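I used to say I'd never eat anywhere that posts its menu after you've paid. Then Abrehet Ejigu opened Demissie, her supper club above the old print shop in Tuston, and I caved (it took two glasses of wine and a friend with a spare seat).

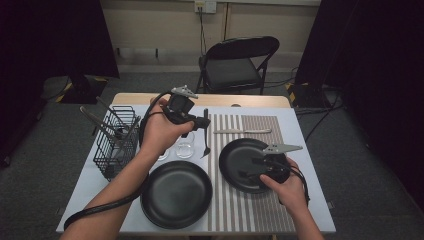

She cooks whatever looked good that morning. In October we got lentils with burnt butter and a lamb stew I'm still thinking about! Seats are 202 kroner and they go fast, so get on the list early. Doors open at 7, and Lefteris Pappas pours.

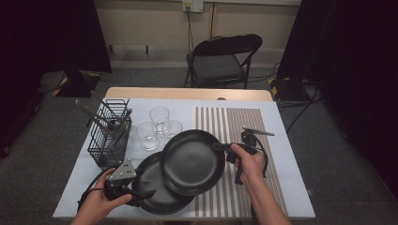 Three clear glasses, and the tongs in their wire basket.

Next month I'm off to Celholm for soup.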